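Whiteboard drawing trials -- pre-run safety and inspection checklist, with comments
Inspection date: 2023-05-10
Bench: drawing bench, Pernirden project
Arm controller: Cedomach
Covers: before the arm is powered, before the first stroke, and after the last run

A few words first, because the last version of this list was only ticks and people kept coming to my desk to ask what the ticks meant. I've written comments under each item where I had something to say, and I've left the rest bare. If you are new to the bench, please read the whole thing once with a cup of tea (away from the bench, please) and after that the item headings should be enough.

For anyone coming over from the sorting work: we are comparing two ways of telling the arm how hard to lean on the pen. The first holds a set height above the board. The second, which we've been calling the Pristex method, listens to the push coming back through the wrist and adjusts as it goes. Each method draws the same set of simple shapes, mostly triangles and crossed lines, and we score how well the corners close and how steady the line stays. We want 300 scored strokes for each method before we write anything up.

PART A. BEFORE POWER

A1. Stop button reachable from where you will be standing -- OK
Comment: Reachable means without leaning over the board. I tried it from both sides this time and was happy with it.

A2. Cables clear of the arm's swing -- OK

A3. Chairs pushed back out of reach of the arm -- NEEDS ATTENTION
Comment: I know we all like to sit while the long runs go through, and I'm as guilty as anyone. Please sit behind the floor tape. A chair back left near the bench is easy to forget about, and the arm has no idea it's there.

A4. Vent slots below the bench unblocked -- OK

A5. Board fixed and not rocking -- OK
Comment: Press on all the corners with the flat of your hand. In April we had a loose clamp and lost a whole afternoon of strokes to it, and the wobble looked so much like a fault in the method that we very nearly changed the method.

PART B. GRIPPER AND MARKER

B1. Fabric cover seated, no loose threads near the fingers -- OK, WATCH
Comment: The edges of these covers do get a bit ragged with use. Ragged is fine. Hanging threads are not, as they can drag through fresh ink or catch on the pen. Trim them with the power off, and put in a new cover if you can see a tear getting longer.

B2. Marker gripped firmly and taped -- OK
Comment: The tape stops the barrel from creeping up into the fingers when the tip presses down. Wrinkles in it don't worry me at all. What I look for is a lifted end, or tape that has gone gummy. Give the marker a gentle twist, and if it turns, take the tape off and start again with a fresh piece.

B3. Marker angle matches the run sheet -- OK
Comment: Both methods get the same angle within a session, otherwise we're comparing the wrong thing.

B4. Tip in good shape -- OK
Comment: A mushroomed tip draws a fatter line and flatters the set-height method quite unfairly. Change it at the start of a session, never halfway through.

B5. Spare markers capped and in the tray, clear of the drawing area -- OK
Comment: Black is for scored strokes. The coloured ones are for marking up by hand once the arm is stopped. Caps on, please! They dry out so quickly.

PART C. FIRST STROKE

C1. Hover check: tip stops just above the board and holds -- OK
Comment: Let it hold for a good slow breath before you send it down. If it drifts while it hovers, stop there and redo the height setup.

C2. Speed limited for the first shape -- OK

C3. Stray dots noted before scoring -- OK
Comment: A small dot usually means the tip touched down early. Leave it on the board until you've written it in the log, then wipe it if you like. Dots don't count against the stroke score but they do tell us something about the approach, and I would hate to lose them.

C4. Glare checked over the drawing area -- NEEDS ATTENTION
Comment: The board is glossy and the lights are bright, so a reflection can wash out part of a line and the scoring program then reads one stroke as two separate ones. Willems blinds are on order for the window side. Until they're up, check any broken line with your own eyes before you accept the score.

PART D. AFTER THE LAST RUN

D1. Arm parked and powered down before anyone wipes the board -- OK
Comment: Powered down, not paused. I will keep on repeating this one.

D2. Strokes logged by method -- OK
Comment: Set height stands at 88 scored strokes. The Pristex method is a little behind, with 23 set aside for a second look on account of the glare. My early feeling is that the wrist method closes its corners better, though its long horizontal lines still have a slight wave in them. It's far too soon to say so in the write-up.

D3. Ledge wiped, tape scraps binned -- OK

Open items: A3 and C4. The bench is fine to use in the meantime so long as broken lines are checked by eye and the chairs stay behind the tape. If something on this list doesn't make sense to you, come and find me, I really don't mind. 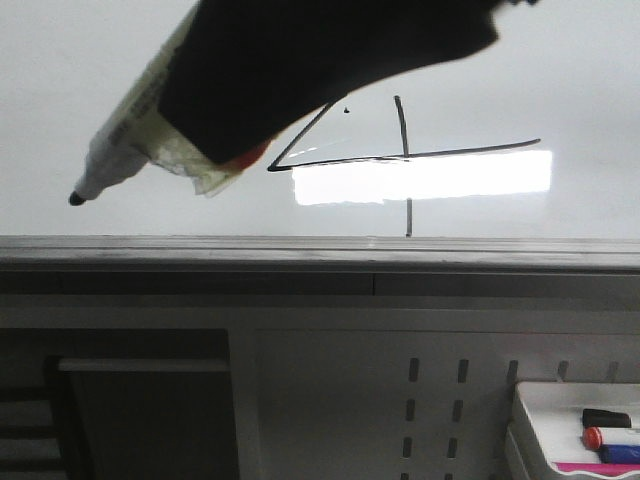

Hanneke Martens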